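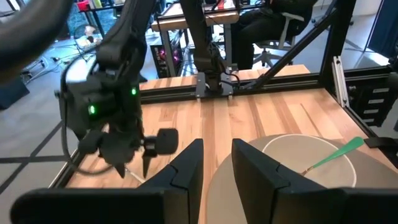 **Re: Roman blinds that won't stay level**

**tahira_t**
Mine are the Seretti ones, fitted in December. Left side now hangs lower than the right, so the bay looks slightly drunk. Shop says "fabric relaxation". I'd like some of that myself.

**ebere_nnaji**
Check the cords before you argue with anyone. One will have slipped at the cleat end. Let the blind right down, retie it, pull up slowly.

**volkan19**
Disagree. If it's the Seretti lining it does stretch, and retying only hides it till spring. Send them back.

**ebere_nnaji**
You said that about my Tralla roller and it was a loose bracket.

**volkan19**
It was a loose bracket AND a bad blind.

**tahira_t**
Measured both sides. 19 mm out. Is that cord or lining?

**ebere_nnaji**
Cord. Five minutes and a cup of tea.

**nermin_k**
Or shutters. We had Zammont do our bay and I've not touched a cord since. I've also not had a holiday since, but they're very level.

**tahira_t**
Retied it. 5 mm out now, the other way.

**volkan19**
Lining.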